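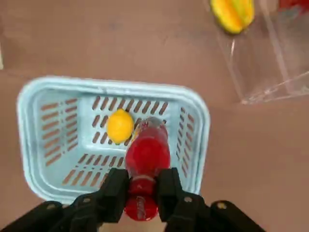
Progress report no. 2 - Kellberg Community Pantry, cold room and delivery run
Period: to end of November

Sorry for the rushed format, the proper template wouldn't open on the office computer. Headings follow your guidelines as best I remember them.

**Where we're at**

Cold room is in and running. Panels went up in the back half of the hall, power upgrade signed off by the electrician, temperature log started the same day. Holding at the setting we wanted overnight, creeps up a bit in the afternoon when the door's going constantly. Strip curtain ordered, should fix most of that.

Delivery run to Wurkercombe started. Gistby has not - see below.

**Numbers you asked for**

| Item | Target | To date |
|---|---|---|
| Households registered | 60 | 58 |
| Hampers out the door | 200 | 200 |
| Fuel and vehicle budget | $3000 | within budget, final receipts to come |

Two households short on registrations. Both are out past the Gistby turnoff and can't get in to us, so they'll come on when that run does. Hampers hit target early, demand jumped when the school holidays finished and hasn't dropped back.

**Wurkercombe run**

Going well. Drop point is the verandah of the old post office, undercover and off the road. We tried mornings first, hardly anyone could make it, so moved to 4 pm and pickup is much better. People are asking for more fresh veg and less pasta. Have passed that on to our supplier, Sial, who can swap some of the dry lines for spuds, carrots and onions at the same price per box. Starts next order.

Still getting the odd hamper not collected. Now sending a text at lunchtime on the day and anything left goes back in the cold room, not home with the driver.

**Gistby run**

Delayed. The low bridge has a new load limit and the van is over it when full. Options -

- go the long way, adds a fair bit to the fuel
- two half loads, adds a whole extra trip
- borrow a trailer and smaller car, insurance won't cover it as things stand

Long way is the pick I think. Would need to move some money from the signage line to fuel. Signage came in under quote so theres room. Can you confirm in writing that this is ok under the agreement? Clause on moving funds between lines isn't clear to us.

**Things that didn't work**

Online order form. Almost no one used it and the ones who did got double entries, which made a mess of the packing list. Back to the paper form plus phone orders. Will look at it again in the new year, maybe with a simpler version - one page, tick boxes, no log in.

Labels on the crates also a failure, they peel in the cold. Using paint pen for now.

**Next period**

- strip curtain fitted
- Gistby run started, subject to your answer above
- second fridge thermometer as backup
- food handling refresher for packers, room is booked
- short survey in with the hampers, draft attached seperately

Receipts for the power upgrade and the panels are in the shared folder. Van service invoice still to come, will add it when the workshop sends it through.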